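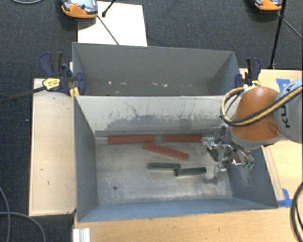 Contenedor metálico gris con barras rojas y verdes.

**Acta de la reunión ordinaria de la comunidad de usuarios del edificio Jaltside**

6 de noviembre de 2025

Abierta la sesión con asistencia de representantes de 41 locales, se aprueba sin enmiendas el acta anterior.

**1. Climatización.** La empresa Merex presenta dos ofertas para renovar los conductos de la planta baja. Se acuerda solicitar el desglose de la mano de obra antes de resolver.

**2. Aparcamiento.** Verhoeven pide ampliar su reserva en siete plazas. Se concede con carácter provisional — hasta la reunión de diciembre — y sin modificación de cuotas.

**3. Limpieza.** Se prorroga el contrato con Jedis en las condiciones vigentes. La escalera norte pasa a limpiarse en horario de tarde.

**4. Ruegos y preguntas.** Se solicita revisar el cierre de la puerta de la calle. La administración toma nota.

Sin más asuntos que tratar, se levanta la sesión.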